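Prosser Prize shortlist celebrates a bumper year for Canadian historical fiction
Media release – June

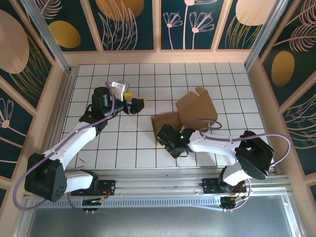 Five novels have made the shortlist for this year's Prosser Prize, and what a range they cover! The settings run from a cannery town in the 1890s to a Prairie rail camp in the Depression, and two of the books are debuts.

Readers sent in 2892 nominations this spring, our highest count yet, and the jury whittled them down to a longlist of 50 before the real arguing began. Small presses did especially well. Brarholm Books has two titles in the running, and Skaduvell Press is on the list for the first time with a novel told entirely in letters between two sisters in Halifax.

The winning author receives $3000 and a month's residency at Groler House, where the kettle is always on and the library stays open until midnight.

All five authors will read at the Groler House theatre at 7 p.m. on awards night. Admission is free – please book ahead, as seats are limited. Large-print and audio copies of the shortlisted books can be borrowed from participating libraries.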